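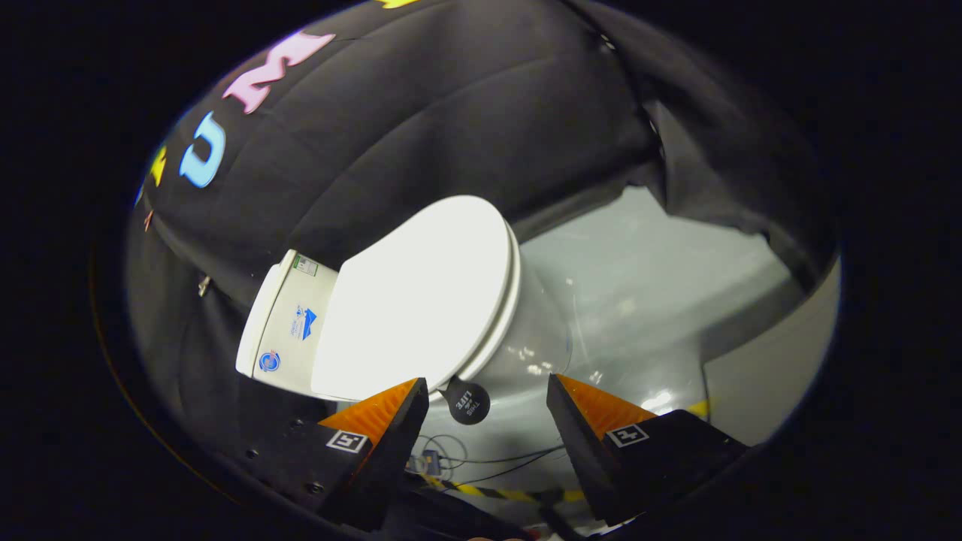
How I Clean a Toilet Properly (Seat, Lid, Tank and All)

I put off writing this one for ages, because who wants to read about toilets? But I get more questions about bathrooms than about any other room, so let's go. My bathroom at home is tiny and the toilet is pretty much the biggest thing in it, so when it's clean the whole room feels clean!

The whole job takes me 20 minutes. The first time I did it this way was back in March and it took a lot longer, mostly because I'd never once cleaned under the tank cover. Don't be me.

What you need

Rubber gloves
2 microfiber cloths, different colors (one for the tank and lid, one for everything lower down)
A toilet brush
Toilet bowl cleaner - I use the Grekby one, but the store brand is fine
A spray bottle of warm water with a squirt of dish soap
An old toothbrush you will never, ever mix up with your real one

Step 1. Clear the area. Move the bath mat, the trash can and whatever is living on top of the tank. Mine had a candle and three hair ties.

Step 2. Squirt the bowl cleaner up under the rim, all the way around, then close the lid and leave it. Check the bottle for how long. Never mix it with bleach or any other cleaner, please.

Step 3. Do the tank while you wait. Spray your first cloth (not the tank) and wipe the cover, then run a finger in the cloth along the underside of the overhang. So much dust in there. If your tank still has its stickers and labels on the front, go around them gently. If you want them gone, warm them with a hair dryer and peel from a corner, slowly, then rub off the sticky bits with a little cooking oil and wash with soapy water.

Step 4. Lid next, top first and then the inside. Plastic lids scratch easily, so no scouring powder and no green scrubby pads. I ruined a nice Lullau seat that way and I'm still a bit mad about it.

Step 5. The seat, both sides, and the hinges with the toothbrush. Some seats have a little lift tab at the edge so you don't have to touch the seat itself. It's the one part everybody grabs, so wipe the front, the back and the narrow part where it joins on. If yours is the stick-on kind, don't soak it or the glue will give up.

Step 6. Now scrub the bowl with the brush, under the rim first and then down, and flush. Trap the brush under the seat for a few minutes so it drips into the bowl before it goes back in its holder.

Step 7. Second cloth, outside of the bowl, top to bottom, finishing with the floor around the base. Dry it with some paper towel - glossy white shows every streak.

Cloths go straight in a hot wash, no fabric softener. I do the full thing every other week, with a fast wipe of the seat and tab in between.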